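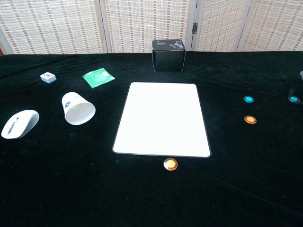
Der Vorführtisch bei Tarkell mit Pappbecher, Maus und den bunten Scheiben

**drehgeber_pernitz** schrieb:
Servus zusammen, ich war am Samstag, 17. März 2018 beim Tag der offenen Tür von Tarkell in Pernitz und muss das kurz loswerden. Ich hatte mit Schweißzellen und viel Blech gerechnet, und dann steh ich vor schwarzem Samt und einem Paravent aus Geflecht, wie bei meiner Tante im Schlafzimmer! War aber für mich der beste Stand vom ganzen Tag. Aufgabe: Sachen vom Tisch greifen, die man daheim auch herumliegen hat. Becher, der auf der Seite liegt, grünes Packerl, Computermaus, flache runde Scheiben in Orange und Türkis. Mit den Scheiben hat er sich geplagt, beim Becher hat es gleich geklappt. 20 Minuten bin ich da gestanden, der Kaffee war danach kalt.

**Schmierfett** schrieb:
War auch dort, aber ich seh das anders. Ein Becher! Das hat der alte Iwasaki bei uns in der Halle schon vor Jahren gekonnt, und der hatte keinen Samt.

**drehgeber_pernitz** schrieb:
@Schmierfett ja, weil bei euch jedes Teil immer am selben Fleck liegt. Dort haben die Besucher umlegen dürfen. Ich hab die Maus selber verdreht, er hat sie trotzdem erwischt. Beim zweiten Mal halt.

**lisl_sps** schrieb:
Wie war das mit der großen weißen Platte in der Mitte? Auf dem Foto leuchtet die richtig. So was Flaches vom Tisch kriegen stell ich mir brutal vor, da kommst ja nirgends drunter.

**drehgeber_pernitz** schrieb:
Die haben sie ausgelassen, solange ich dort war. Hab den Vsevolod Zakharchenko gefragt, der hat vorgeführt, und er meinte, flache Sachen kommen mit dem Sauger von Serkel dran, der aber erst im Oktober fertig wird. Sehr netter Mensch übrigens, hat auch die depperten Fragen beantwortet (meine).

**Schmierfett** schrieb:
Im Oktober also. Und von wie vielen Griffen geht was daneben? Solange mir das keiner sagt, bleibt es für mich eine Zaubervorstellung.

**lisl_sps** schrieb:
Auf dem Zettel am Eingang stand es eh: 2.654 Griffe im Test, 155 daneben. Für die Serie zu viel, für einen Tisch voll Krimskrams find ich das super.

**Schmierfett** schrieb:
Ok, den Zettel hab ich übersehen. Bei uns steht bei so einer Quote trotzdem das Band.

Kommentare (2)

**Waldviertler62:** Ist der Stand nächstes Jahr wieder? Würd meinen Buben mitnehmen.

**kathi_m:** Schwarzer Samt und ein schwarzer Karton drauf, der Kamera hätt ich das nicht zugetraut. Weiß wer, ob er den auch gegriffen hat?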